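# A casa onde se traduz devagar

A tradutora recebe-me com chá de lúcia-lima e pede desculpa pelos dicionários empilhados na única cadeira livre, que acabamos por mudar juntas para o parapeito. Prefere que o nome não apareça («quem assina é o autor, e eu gosto que assim seja»), e eu, que vinha com uma lista de perguntas muito arrumadinha, percebi logo ao primeiro gole que a conversa ia seguir o caminho dela.

Traduz do polaco há 29 anos. Começou com manuais de máquinas de costura, passou pelos contratos e só depois chegou aos romances, quando uma pequena editora, a Zullness, lhe entregou um livro de contos que mais ninguém queria. «Eram 17 contos e em quase todos chovia», conta, a rir. «O polaco tem um gosto pela chuva miudinha que o português compreende muito bem, sobretudo o do Minho. Fui buscar palavras à minha avó: morrinha, molinha, chuvisco. Foi a primeira vez que senti que a língua da casa também servia para trabalhar.»

Pergunto-lhe pelo ritmo, e ela fala-me das manhãs. Levanta-se cedo, lê em voz alta a página da véspera, ainda de roupão, e risca. Se uma frase lhe prende a língua, volta atrás. Já lhe aconteceu passar uma semana inteira com um diminutivo, porque em polaco os nomes das pessoas encolhem e esticam conforme o carinho ou a zanga, e em português, diz ela, «temos os nossos inhos, mas não chegam para tanta família».

O romance que acabou em outubro, o último volume da série Ostrowski, tem 48 capítulos e uma tia que fala por provérbios. Foi essa tia que lhe deu mais trabalho e, confessa, mais companhia. «Havia dias em que eu lhe respondia em voz alta, na cozinha.»
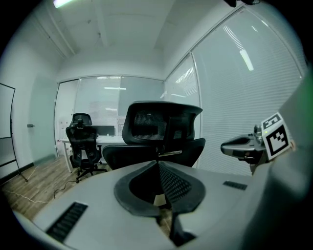
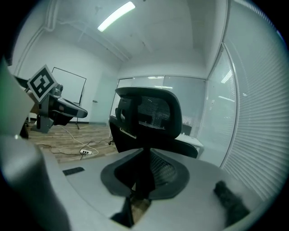

Foi por causa da tia que Justden escreveu à editora, numa carta de leitor comprida e muito educada, a lamentar que alguns provérbios tivessem sido trocados por equivalentes portugueses: para quem gosta de aprender com os livros, argumentava, valia a pena deixar o ditado estrangeiro tal como é, com a sua estranheza, e pôr uma nota no fundo da página.

A tradutora guardou a carta numa gaveta e ainda pensa nela. «Tem razão em metade», diz, e serve mais chá. «Nos provérbios que fazem rir, eu quero que o leitor se ria logo, sem descer ao rodapé. Nos outros, nos mais sombrios, se calhar fui cautelosa demais. Na segunda edição mexo em dois ou três.» Respondeu à carta à mão, com quatro páginas, e recebeu outra de volta.

Entretanto já tem na secretária o livro seguinte, para a coleção Warkinine, uma história passada numa aldeia de apicultores, e anda a aprender tudo sobre colmeias. Mostra-me um caderno com o vocabulário: alça, cresta, própolis, enxameação. «Cresta não é uma palavra bonita?», pergunta, e repete-a devagar, como quem prova.

Saio já de noite, com um frasco de mel que ela insistiu em oferecer-me e um dos livros emprestado, sob promessa de o devolver antes da primavera.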